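Grollska Selar Reverb and Vibrato Pedal

Price: $114
In stock, ships in 5 business days

If you grew up on surf records and slow, sad twang ballads, you already know the sound we mean. One chord, a little shimmer, and a long tail that hangs in the air while the singer waits to come back in. The Selar gets you there from a box that fits in a coat pocket, and we have been playing ours way more than we should during work hours.

The heart of it is a spring-style reverb with three knobs: Dwell, Tone and Mix. Keep Dwell low and you get a small, warm room that sits nicely behind a voice. Turn it up past noon and the drip comes in (that wet, splashy sound on hard-picked low strings). It loves a hollow-body guitar with a tremolo arm, but we also ran a lap steel and a cheap electric piano through it and had a great time with both!

The second footswitch brings in the vibrato. Speed and Depth have their own knobs, and the slowest setting is really slow, a lazy wobble that suits a ballad. You can run the vibrato before or after the reverb with the small toggle on the back. Before is smoother. After is stranger, and a few of us like it better.

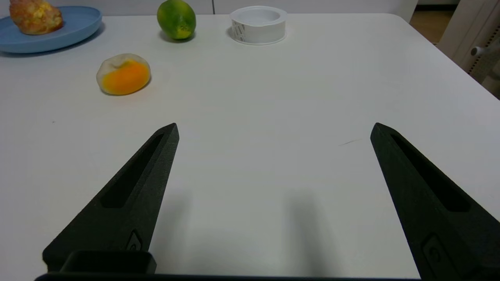
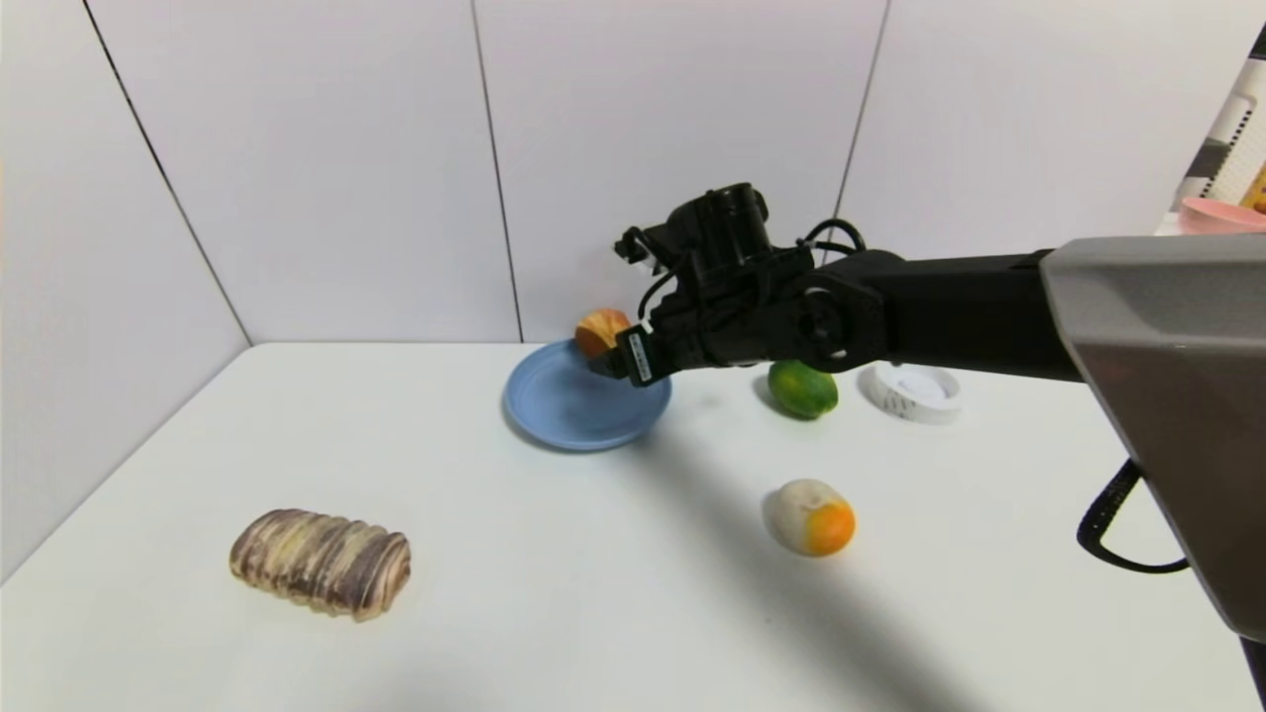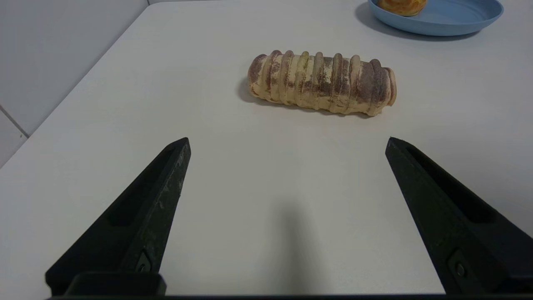
New in this version is the Nadia mode, named after the instrumental B-side that got half our shop into this kind of music. Hold both footswitches for a second and the reverb tail starts to swell in behind your notes. It works best with the guitar volume rolled back a little and plenty of space between phrases. Tap either switch to drop out of it. The tail fades on its own.

Noise is low, even with single-coil pickups. The first run had a faint click when you switched the vibrato on, and Grollska fixed that in September. All the ones we have now are from the later run.

Details
Controls: Dwell, Tone, Mix, Speed, Depth
Switches: reverb, vibrato, order toggle (rear)
Input and output: mono, 1/4 inch
Power: 9V DC, center negative, adapter not included
Battery: none
Color: sea green or cream
Returns: 14 days, in the original box

Goes well with
Zarei flat patch cables, sold in pairs
Zarei 9V adapter

The cream ones tend to go first. If yours is showing as sold out, send us a note and we'll put one aside from the next delivery.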